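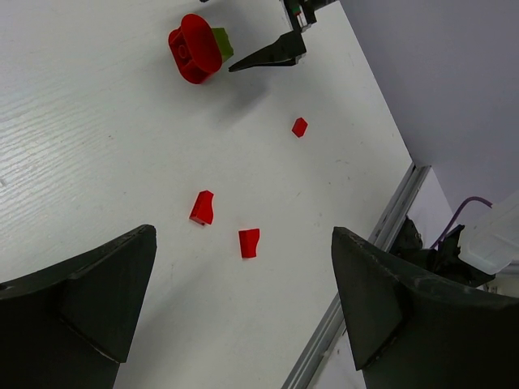 手首カメラから見た作業台。赤い小さなピースと、奥から伸びるもう1台のグリッパー

小さなブロックで試すグリッパーの指選びと、手首カメラの合わせ方

この記事は約12分で読めます

卓上アームを買うと、最初についてくる指のまま使い続けてしまいがちです。私もそうでした。でも指を替えると、同じアーム、同じモーター、同じカメラのまま、つかめるものががらっと変わります。これがもう本当に楽しくて、気がつくと夜の9時を過ぎていたりします。

今回やるのは、おもちゃのブロックをつまんで仕切りトレイに入れるだけの単純な作業です。単純なのですが、指の形、閉じる力、カメラの向きの違いがはっきり出ます。比べる指はDoverとHarunaの2種類。アームはFelportの卓上型を2台、制御ソフトはVeltonicoです。機種が違っても考え方はそのまま使えるはずなので、手元の名前に読み替えてください。

用意するもの

アームは1台でもできます。2台あると受け渡しや、片方で押さえて片方で引く動作まで試せます。1台の方は「持ち替え」の節を飛ばして大丈夫です。

・アーム本体と、モーターを読み書きできる制御ソフト
・比べたい指を2組
・手首に付ける小型カメラ
・ブロック(赤、黄緑など天板と色がはっきり違うもの)
・仕切りのある浅いトレイ
・マスキングテープと油性ペン
・六角レンチ、予備のねじ
・記録用のノート(紙がいちばん早いです)

ブロックは四角いものだけにしないでください。四角いブロックはどんな指でもだいたい持ててしまい、差が出ません。斜面のあるスロープ、アーチ形、切り欠きのあるピース。このあたりを混ぜると急に面白くなります。丸いパーツを組み付けた背の高いものも1個あると、重心の高い物体の練習になります。

トレイは透明でも不透明でもかまいませんが、透明なものは縁や内壁が光ります。カメラ映像で位置を読ませる人には少し手ごわい相手です。私は手ごわいほうが好きなので透明を使っています。

指の形を見比べる

Doverの指は先がくさび形で、内側の面が途中で折れています。真っ平らな板ではなく、角度の違う面がつながっている形です。深く挟むときと先端でつまむときで当たる面が変わるので、ひとつの指で二役できるのがうれしいところ。

Harunaの指は内側が平らな板で、先端もまっすぐ切れています。見た目は地味ですが、面が素直なぶん、四角いものをぴたっと揃えて持ちたいときに強いです。

取り付ける前に、指同士を手で合わせて光にかざしてみてください。先端だけが触れるのか、根元が先に当たるのか、左右で段差があるか。この確認をしておくと、あとで「なぜか毎回ブロックが右に回る」という現象に出会ったとき、原因の見当がすぐつきます。

使い込んだ指なら、内側の擦れも見ておきましょう。擦れている場所が、普段ものに当たっている場所です。私は新品の指に油性ペンで薄く線を引いてから使い始めます。線が消えたところをたどると、自分のつかみ方の癖が丸見えになります(けっこう恥ずかしいです)。

取り付けと原点合わせ

まず電源を切ります。指のねじを左右とも軽く仮留めして、手で開閉し、引っかかりがないのを確かめてから本締めします。片側を先に締め切ってしまうと先端がずれたまま固定されるので、交互に少しずつ。

次に電源を入れ、トルクをオフにした状態でソフトから現在位置を読みます。Veltonicoなら関節一覧の画面にそのまま数字が出ます。指を手でそっと閉じ、先端同士が触れたところの値をメモしてください。私のDoverでは2080でした。この値は指の形でも取り付けでも変わるので、写さずに必ず自分の機体で読んでください。

メモした値は「完全に閉じた位置」として登録します。ここで欲張って、触れたところよりさらに奥を指定しないこと! 何も挟んでいないのにモーターが押し続けて、休憩から戻ったら本体がしっかり温まっていた、ということになります。

開く側は、つかみたい物の幅に余裕を足した程度で止めます。全開にすると気持ちはいいのですが、隣のブロックを押しのけてしまいます。散らばったピースの間に指を差し込む作業では、開き幅を狭くできるかどうかが効いてきます。

閉じる力を決める

ブロックは固いので、強く挟んでも潰れません。だからつい力を上げたくなるのですが、斜面のあるピースは強く挟むほど、ぴゅっと前に逃げます。初めて見たときは声を出して笑いました。天板の端まで飛んでいくんです。

手順は次のとおりです。

1. トルク上限を低めに設定する。私の環境では500から始めました。
2. 四角いブロックを指の間に手で置き、閉じる。
3. 持ち上げて2秒止める。
4. 落ちたら上限を少し上げ、落ちなければそのままスロープ形に替える。
5. スロープ形が逃げたら、力ではなく挟む向きを変えてもう一度。

5番が大事です。スロープの斜面と、それに向かい合う面とで挟むと、力は斜面に沿って逃げます。90度回して平行な側面を挟めば、低い力のままで持てます。制御で何とかしようと粘る前に、手首をひねってみてください。

上限の単位はソフトによって違います。数字そのものより、「四角は持てる、スロープは向き次第」という境目がどこにあるかをつかむのが目的です。境目が見つかったらノートに丸をつけて、その日は触らないようにします。

手首カメラを合わせる

カメラは、左右の指先が映像の下側に入り、その間の天板がよく見える向きにします。指がまったく映らない角度にすると、画面は広々してきれいなのですが、物と指の距離がつかめません。逆に指が画面の真ん中まで来ると、肝心の物が隠れてしまいます。

私のやり方はこうです。天板にテープで小さな十字を作り、指を閉じてその真上に下ろします。次にまっすぐ上に引き上げながら映像を見ます。十字が指と指の隙間に残っていれば合格。左右どちらかに流れていくなら、カメラが傾いているか、引き上げの軌道が傾いているかです。

切り分けるには、カメラに触らずに手首だけ回してみます。十字の流れる方向が画面上で変わらなければカメラの向き、手首と一緒に方向が変わるなら軌道のほうを疑います。慣れるとすぐわかるようになります。

明るさも先に決めましょう。白い天板は自動露出だと明るくなったり暗くなったりしやすく、黒い指が画面に大きく入るとなおさらです。露出とホワイトバランスを手動で固定し、黒い指の面の折れ目がうっすら見えて、かつ天板が白く飛びきらないところを探します。影は柔らかいほうが扱いやすいので、私は照明を直接当てず、壁に向けています。

ピントは指先の少し先に合わせます。指先ぴったりに合わせると近づいた瞬間は気持ちよく見えますが、上から探しているときに小さいピースがぼやけます。

つかんで入れる

いよいよ本番です。天板の空いたところにピースを置き、トレイは斜めに置きます。まっすぐ置くと簡単すぎて、指の差がほとんど出ません。斜めにするだけで、手首の回転が必要になり、仕切りに指が当たるかどうかという問題が出てきます。

色分けのルールは単純に、赤は中央、黄緑は右。左の列は空けておきます。
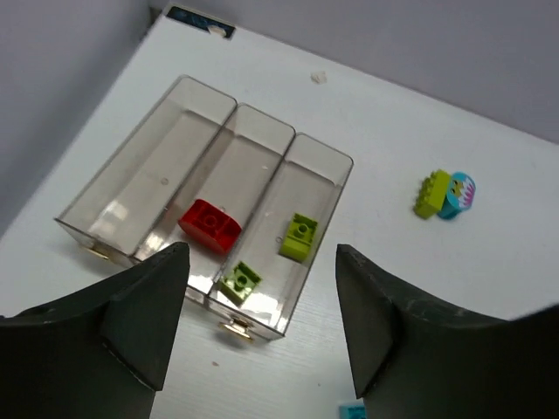 入れる動作でいちばん差が出るのは、つかむ瞬間よりも放す瞬間でした。指を開く動きには横幅が必要です。仕切りの間に深く下ろしてから開くと、指の外側が壁に当たり、トレイごと動きます。Harunaの板状の指は先まで幅があるので、この場面がやや苦手です。Doverは先が斜めに落ちているぶん、壁までの余裕を取りやすいと感じました。

対策は難しくありません。仕切りの上端より指先が少し下がったところで止め、ゆっくり開きます。ブロックは短い距離を落ちて、ときどき横倒しになりますが、列に入っていればよしとします。向きまで揃えたい人は、指の開く方向を列の長い方向に合わせてください。これだけで底の近くまで下ろせるようになります。

トレイが滑るようなら、裏の角にテープを丸めて留めます。最初から留めておく手もありますが、私は留めない状態をまず試します。トレイがどちらに動いたかで、指のどこが当たったかがわかるからです。

高さの登録は、底に触れる位置をひとつ、放す位置をひとつ。この二つを別々の名前で保存しておくと、あとで指を替えたときに直す場所がはっきりします。指の長さが違えば両方ともずれるので、HarunaとDoverで同じ値を使い回さないでください。私は一度やって、天板を見事に突きました。

アーチ形とスロープ形のコツ

アーチ形のピースは、丸みのある面を挟もうとするとくるっと回ります。平らな側面を探すこと。横倒しになっているときは平らな面が上下を向いている場合があり、そのままだと指が届きません。そういうときは無理につままず、片方の指先でピースの端を軽く押して向きを変えてから挟み直します。

この「押して直す」動作はDoverのくさび形の先端が得意です。先が細いので狙ったところに触れます。Harunaでもできますが、触れる幅が広いぶん、隣のピースまで一緒に動きがちです。その代わり、散らばったピースを寄せ集めるならHarunaのほうが早い! ほうきみたいに使えます。

いちばん小さいピースは、指先の合わせが悪いとまったく持てません。先端に隙間があると、閉じてもするりと抜けます。原点合わせをやり直すか、取り付けねじを緩めて先端の段差を取ってください。小さいピースは合わせの検査道具としても優秀です。

組み上げたおもちゃのように背の高いものは、上をつまむと傾き、下をつまむと指の根元が本体に当たります。真ん中より少し上を、低い力で。持ち上げたらすぐには横へ動かさず、揺れが収まるのを待ちます。上に丸いパーツが付いているなら、そこは避けて四角い部分を狙うと楽です。

持ち替え

2台目のアームがある方はぜひ。1台目が立てて持ったピースを、2台目が直角の向きから挟み、確認してから1台目が放します。つまりつかむ面が2組いるので、小さいピースでは指同士がぶつかります。初めは長めのブロックを縦に使ってください。

合図の順番だけは必ず守ります。

・受け取る側が閉じ終わる
・受け取る側の位置の値が止まったことを確かめる
・渡す側がゆっくり開く
・渡す側が来た方向へ引く
・受け取る側が動き出す

最後の二つを同時にやりたくなりますが、慣れるまでは別々で。引く方向と運ぶ方向が少しでも重なると、せっかく渡したブロックをはたき落とします。

手首カメラは両方のアームにあると、相手の指先が映像に入ってきて、距離がとても読みやすくなります。片方にしかない場合は、受け取る側に付けるのがおすすめです。相手の影も見てください。天板に落ちた影と指先の間隔が、高さの目安になります。

配線の取り回しもこの機会に確認しましょう。アームを普段より大きく伸ばすので、ケーブルの余りが足りなくなります。手でアームを端から端まで動かし、ケーブルがぴんと張る姿勢がないかを見ておきます。トルクオフのときにやると安全で、引っかかる場所もすぐ感じ取れます。

記録のつけ方

成功か失敗かだけを書くと、あとで読んでも何も思い出せません。私は失敗に名前をつけています。「逃げ」は挟む途中で飛び出したもの、「回り」はつかめたが向きが変わったもの、「壁」は仕切りに当たったもの、「抜け」は運んでいる間に落ちたもの。

名前がつくと、指ごとの性格が見えてきます。私の台ではDoverは「回り」が目立ち、Harunaは「壁」が目立ちました。Doverの「回り」は、面の折れ目のところで挟んでいたのが主な原因で、もう少し深く入れるようにしたらずいぶん素直になりました。Harunaの「壁」は開き幅を絞ると減ります。ゼロにはまだできていません。

条件を変えるときは、ひとつずつ。指を替えた日に照明も直したくなるのですが、ぐっとこらえてください。カメラの角度を触ったら、ノートに線を引いて新しい区切りにします。

よくあるつまずき

閉じたあとにモーターがうなる
閉じ位置が奥すぎるか、トルク上限が高すぎます。何も挟まない状態でもうなるなら前者です。

映像では合っているのに、手前を空振りする
カメラは指より上から斜めに見ているので、背の高い物ほど位置がずれて見えます。十字のテープではなく、ブロックの上面で合わせ直してみてください。

透明トレイの縁を物と間違える
画像から位置を取っている場合によく起こります。照明を動かして反射の位置を変えるか、トレイの範囲を検出から外します。検出は天板だけ、入れる先は登録済みの座標、と分けるのが手軽です。

テープやラベルの切れ端に反応する
天板に貼ったものや小さな紙くずは、人の目には背景でも、色や輪郭で探すプログラムには立派な候補です。始める前にひと拭き。どうしても残したい目印は、ブロックと違う色にします。

左右の指の動きがそろわない
ねじの緩みを最初に見ます。次に、指の根元にケーブルや粉が噛んでいないか。ソフトの設定を開くのはそのあとで十分です。

どちらを選ぶか

雑多な形を拾って仕切りに入れるなら、私はDoverを付けっぱなしにします。先端で押したり起こしたりできるのが楽しくて、もう戻れません。四角いブロックを向きを揃えて並べる、積む、といった作業の日はHarunaに替えます。面で持った安心感がやっぱり違います。

指の交換から原点合わせ、高さの登録し直しまで、慣れればお茶を淹れている間に終わります(お湯が沸くのが遅いポットなら、ですが)。面倒がらずに替えてみてください。

次は指の内側に薄いゴムを貼って、同じブロックで「逃げ」がどれだけ減るかを試すつもりです。貼ると先端の合わせが変わるので、閉じ位置の読み直しからになります。ゴムの候補でよいものをご存じの方、ぜひ教えてください。

文:Wakana Okabe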